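"I get to do the bit I like now"
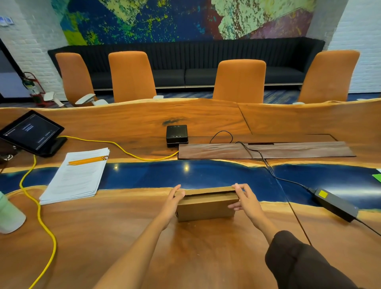
Rosaura Cabrera has packed boxes for a living for 16 years, and she still can't leave one alone. We met upstairs at Trikavel's offices in Brelstead, where the meeting table has a river of blue resin running across it, and before we had even got going there was a small cardboard box on it, right beside the blue, held at both ends. The left hand presses, the right hand keeps hold with the fingers over the top edge. "You feel for the give," she told me. "If the end moves under your palm, it will move in the van as well." The lid flap was up a little, and she had opinions about that too!

I had come to hear about the packing hall, which changed over to automatic lines last April. Trikavel sends out spare parts for sewing machines: belts, bobbins, foot pedals, and tiny screws that everybody loses. Before the change, every order was folded, filled and taped by hand. These days two lines do most of it. The staff call them Zemska and Yilma, after the two firms that built them, and they talk about them the way other people talk about dogs.

"Zemska is the steady one," Rosaura said. "She folds the box, drops the paper in, closes it, off it goes. Yilma is quicker but she sulks. If the card is a bit damp in the morning she will spit out three in a row and then stop, and the orange light comes on, and somebody has to go and have a word."

That somebody is usually Rosaura. Her job title used to be packer and is now line lead, and I asked what the difference is in an ordinary day. She laughed and held out her wrists.

"These, first of all. I used to do 600 boxes on a busy shift. Fold, fold, tape, turn, fold, fold, tape, turn. I'd get home and I couldn't open a jar. My daughter opened the jars. Now I do maybe the odd ones, the long parts and the glass, and I open my own jars."

The odd ones are the part she loves, and she is wonderful on the subject. A machine wants every parcel to be the same as the last, she explained, and customers don't order like that. Someone wants a pedal, a lamp bulb and one needle. Someone else wants a cover plate that is a finger's width too long for any box in the building. Those orders drop off the screen and go to the hand bench, where four of the old team still work in turns, and where there is now time to do them well.

Did everyone take to it so happily? She was straight with me about that. "No. The first 2 weeks were horrible. It was loud, and we stood there like visitors. You've been good at something for years and then you're watching a metal arm do it, and you think, well, what am I, then?" Two people asked to move to the stockroom. One came back in the autumn and now looks after Yilma on the late shift.

What helped, she thinks, was that the packers were asked things. The fitters had set the line to close the flaps in one order, and Rosaura could hear that it was wrong - a sort of crackle as the card creased. She told them and they changed it the same afternoon. "A young man with a laptop wrote down what I said! I'd never had that. I'd been saying things for years, mostly to the tape gun."

There are losses as well, and she didn't skip them. The hall used to be a talking place. You could tell a whole story across a bench, with interruptions, and it would last until the break. With the lines running you have to stand close and raise your voice, so the stories have moved to the canteen and got shorter. She misses the long ones. She also worries about new starters, who learn the screen on their first morning and may go months without folding a box themselves.

So she has begun teaching them. Every new person gets an hour at the hand bench with her and makes 40 boxes, start to finish, before they touch either line. Some of them grumble. "Then Yilma jams," Rosaura said, very pleased, "and they put a hand in the tray, once she's switched off, and they know which box is the bad one. They know by the feel. I don't have to tell them."

I asked what she would like next, if Trikavel were listening. A quieter fan on Zemska, she said straight away, and a proper stool. She'd also like to go and see where the lines are built, because she has a list of questions for whoever designed the paper feed, and it is quite a long list.

7 March 2020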